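How to Care for a Hard-Working Wooden Table

by Elvira Yupanqui
Posted 2023-04-06

I love a wooden worktable that has seen some life. A few scuffs, a bit of color that has deepened over the years – you can't buy that look, and you don't need to sand it away to keep the table in good shape! What follows is the routine I use on oiled tabletops in our shared workshop. It takes an afternoon of easy work plus a night of waiting, and I look forward to it every January.

Check the finish first. Put a drop of water somewhere out of the way and leave it for a few minutes. If it soaks in and darkens the wood, the surface is thirsty and you can follow all the steps. If it sits there in a neat bead, clean the table and stop after step 2. Lacquered and varnished tops won't take oil, so don't try it on those (I did once, and spent the next day wiping off goo).

What you'll need

A soft brush or a vacuum with a brush head
Mild dish soap and a bucket of warm water
Four or five lint-free cotton cloths
A wooden toothpick or two
200-grit sandpaper and a cork block
Furniture oil – I use the natural one from Nadwood
Gloves
A metal can with a tight lid, for the oily rags

Step 1. Clear and brush

Take everything off, including the things that "live" there. Brush along the boards, then run the toothpick gently down the seams. You will be amazed at what comes out! Go easy on the pressure, as you only want to lift the dust and not scrape the edges of the boards.

Step 2. Wash

Add a small squirt of soap to the bucket, dip a cloth and wring it out until it hardly drips. Wipe with the grain, working in strips 18 inches wide so no part stays wet for long. Go over it again with clean water and dry it right away with a fresh cloth. Do the underside of the edges too, where hands grab the table to move it. Metal legs just need a damp wipe and a dry one. Then leave the top alone until it feels completely dry.

Step 3. Smooth only where you need to

Run your palm over the whole top. If you feel raised fibers or a rough patch, give that area a few light strokes with the 200-grit, always in the direction of the grain, and feather out past the edges of the patch. Small stains can stay. Sanding one hard leaves a pale dip that's far more noticeable than the mark ever was. Wipe off all the dust before you open the oil.

Step 4. Oil

Gloves on, windows open. Pour a little oil on a cloth and rub it in thinly, again with the grain. Thin is everything! Check the can for how long to let it sit – mine says 16 minutes – then wipe off every bit that hasn't soaked in. Bend down and look across the surface toward a window. Wet-looking streaks mean you should wipe once more.

Oily rags can heat up and catch fire by themselves, so don't wad them up in the trash. Put them in the metal can, cover them with water and close the lid.

Step 5. Let it rest

Leave the table empty overnight, and treat it gently for the first week. No hot mugs, no wet jars, no dragging.

Keeping it nice between oilings

Most of my attention now goes into the everyday stuff, and that part is so simple. Lift things instead of sliding them, and stick felt under anything hard. The big honey-brown table in our workshop has light scuffs and a few small dark specks, and I wouldn't sand any of them out. The seams between the boards are faint, so I look along them up close when I'm brushing. Small things go in an open-topped box like the black one near the middle, so there's only one item to pick up when it's time to wipe down.

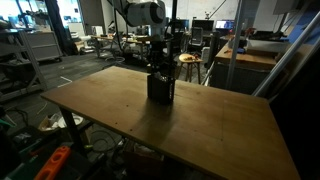
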